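Cirnwood Residents' Newsletter - February

Chairs, tables and the Big Shuffle

Quick one this month as the printer wants it by teatime and I've still got the bin rota to type up.

The furniture swap is back. Same hall, same side door, doors open at 10am, kettle on before that if you're helping. Last time we ran out of space by eleven and had a wardrobe blocking the fire exit, which can't happen again, so please read the bit further down about big items.

What we're after most is chairs. Dining chairs, kitchen chairs, odd ones, pairs, the one that lives on the landing with towels on it. Tables go slowly, chairs go in minutes. People don't mind if they don't match. Half the kitchens in Cirnwood have got a mixture anyway, mine included, and once they're all pushed in you stop noticing.

Before you bring one along, have a proper go at it at home. Pull it out from the table, get a hand either side on the top rail, and rock it gently front to back, then side to side. You're feeling for movement where the back meets the seat. A bit of a creak is fine. If the back shifts and the seat doesn't, that's a loose joint and it wants glue. Turn it over as well, look at the feet, pick off any old felt pads hanging by a thread.

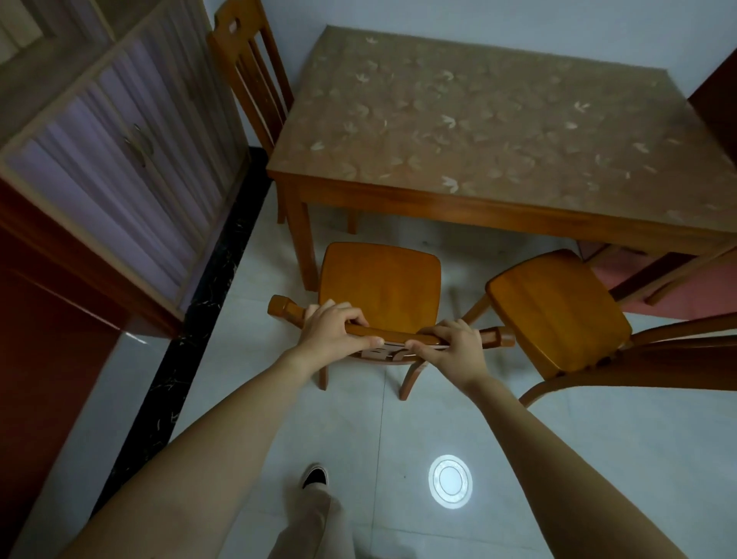 Loose ones are still welcome!! Just tie a bit of string round the leg so we know, and they'll go on the mending table and not out with the rest. Wood glue, a couple of clamps and a night left alone sorts most of them. Please don't bang a nail in to be helpful. It splits the wood and then it really is firewood.

Cleaning. Warm water, tiny drop of washing up liquid, cloth wrung out hard. Dry it straight after. Shiny seats show every smear so go over those twice. Cushioned seats, hoover first, and get the nozzle right down the edge where the crumbs live. We can't take anything padded without its fire label, sorry, I know it's a pain, those are the rules the hall has given us.

Tables. If yours has had a clear cover on it for years, take the cover off and let the top air for a day or two before you bring it. They go a bit tacky underneath and you can get a cloudy patch. Usually wipes away. Same if there's a patterned oilcloth stuck down, tell us, some people want it left on and some want it gone. Clear covers are handy by themselves so bring those too, rolled not folded.

Cabinets with glass doors: tape the doors shut for the journey, take the shelves out, wrap them seperately and write on them which way up. If there's curtain fabric behind the glass, leave it. Somebody will like it. If there's a key, tape it inside.

Big items. Anything you can't carry between two people, ring the hall first or leave a note in the box by the noticeboard. There are 3 spaces for large pieces and that's it. The Morrison van is doing one run round the estate from 8.30 and will pick up if you're on the list. Please have it by the front door ready, not upstairs, not behind the freezer.

Moving things about at home, while I'm on the subject. Lift chairs, don't drag. Even on a hard floor that looks like it can take anything. If you've got a tight kitchen, take the chairs out one at a time and put them in another room before you touch the table, it's so much quicker than shuffling round them. And shut any doors that open into the room first or you'll catch one with a leg, as I did, twice.

Money side. Swap is free, there's a bucket. Last year the swap and the cake stall between them brought in around 1,000 pounds and that paid for the new hall blinds. This year's is going towards stacking chairs, the Flandov ones with the wipe-down seats, as 7 of ours have now gone at the back.

Leftovers go to Kisteo at the end, they collect at three. If you want your item back should it not go, put your house number on it in pencil somewhere it won't show. No number, it goes on the lorry.

Also wanted: felt pads, string, old sheets for covering things, and a decent screwdriver that will come back this time.

Names for lifting and for teas on the sheet inside the hall porch please. Teas is short again. Bin rota overleaf, note the change for brown bins.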